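I named the left arm Prutlow and the right one Imholm, and yes, I know you're not supposed to name them. The fault came up on cycle 149, a little before lunch: Prutlow just quit listening!

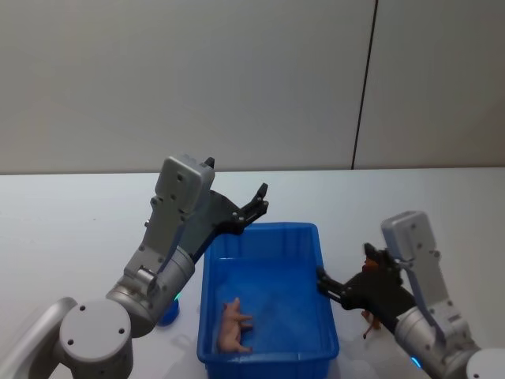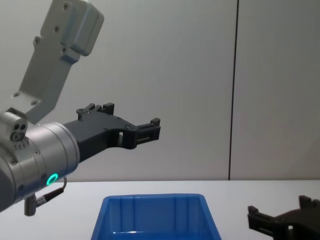 I hit the stop and read the log out loud (I do that when I'm scared). Error 16, lost handshake, both arms live. Iwasaki wrote back from the Ondley office that error 16 doesn't cut the motors, so keep your hands off the table until the breaker's down. My hand was already halfway there.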